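Trotdale Pulses Project — progress report to the Brendeo Fund

Prepared by Damilola Okonkwo, project lead
27 December 2019

14 shares | 6 comments

How the year has gone

I'm really pleased to be writing this one! When we applied to you, the plan was simple enough: get more families in Trotdale cooking with beans, lentils and split peas, using recipes that cost little and don't need a whole afternoon. We weren't sure how many people would want to come and learn about soaking chickpeas. Plenty did, and by the end of the autumn courses 497 people had been to at least one session.

The lentil evenings have been the most popular by a long way. Red lentils cook quickly, they don't need soaking, and they disappear into a bolognese so well that even the fussiest children tend to eat them (several parents have written to tell us so, one in capital letters). Dried beans were harder to sell. People worried about getting them wrong, and with red kidney beans they do need to be careful, so Osvaldo Aguiar now spends the first part of every bean session on soaking and on the proper hard boil at the start. 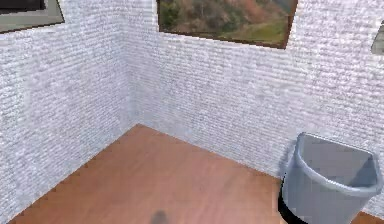 He has also rewritten the recipe cards. The old ones gave everything in grams, and too many people at home had no scales, so the new cards use mugs and spoons as well. We printed 3,000 in June and have almost run out. The split pea and mint soup is the one people keep asking for, closely followed by a white bean and leek stew that came from the Đorđević family, who brought a huge pot of it to the summer lunch and kindly let us write it down.

What people told us

We sent a short form to everyone who finished a full course and got 226 back. Most said they now cook with pulses every week, where before it was once a month or less. A good number mentioned feeling fuller for longer, and quite a few mentioned wind! We have added a line to the handout about building up slowly, rinsing tinned beans and drinking enough water, and we now talk about fibre in the very first session, before anyone goes home and eats a whole bowl of black beans.

The comments also asked for more on breakfast, and for something to do with half a tin of chickpeas. Both are fair points and both are in the new plan.

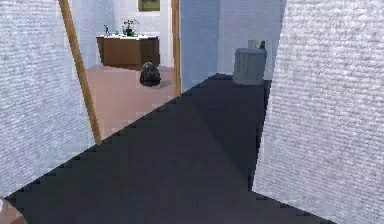
Spending and changes

Spending is within the budget you agreed. Food came in lower than expected, mainly thanks to buying in sacks from Justley — printing came in higher, for the reason above. We would like to move the food underspend across to a second print run and will send the figures separately for your approval.

Next steps

— 3 new courses, one of them in the daytime for people who work evenings
— a breakfast session (Osvaldo is testing a baked bean recipe with far less sugar, and it's very good)
— a second print run of the cards, with the soaking times in larger type
— a follow-up form for this year's families, to see who is still cooking

Please do come to a session if you can. There is always soup left over.

Share this report | 6 comments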